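Lumanlan Vinyl Figure Checklist – data card

A table of 1743 vinyl and blind-box figures with release wave, sculpt number, box variant and retailer sticker. Collectors keep asking for one list they can trust. I'm not sure this is it, but it's the one we have.
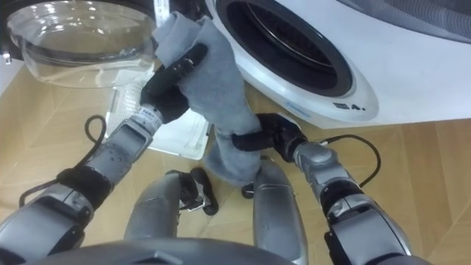
Ronaldo Sarmiento
Checklist maintainer

Where the rows come from

Most were typed in from box backs and old store listings. The Cukis line came over whole from a spreadsheet Amado Bautista kept, and I have my doubts about its wave 3. It lists 22 figures. The poster packed in with that wave shows 17. Either five were exclusives or somebody counted repaints twice, and I've seen no box that settles it. Those rows are marked unconfirmed.

Columns

line, wave, sculpt_no, name, box_variant, sticker, status, source

The status column takes confirmed, unconfirmed or rumor. A seller's photo with the sticker placed over the window is a rumor, whatever the seller says.

What I wouldn't use it for

Prices. There is no price column and there won't be one. People send me "last sold" numbers for Skurcombe chase figures every month, usually from the person trying to sell the next one.
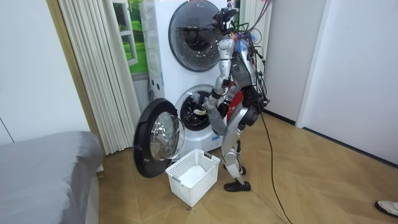 Rarity is nearly as bad. "1 in 24" on a case tells you what the company says it packed – nothing about what reached the shelf. I dropped the rarity column in October and the only complaints came from people with a chase figure listed.

Known problems

Prunadis reused sculpt numbers between waves, so don't join on sculpt_no alone.
Names follow the front of the box, typos included.
Flocked and glow versions share a row in the older waves. Lovely Dimaculangan is splitting them.

Corrections

Send a clear picture of the box bottom. "I remember having this one" doesn't change a row.

Last edited 18 Feb 2024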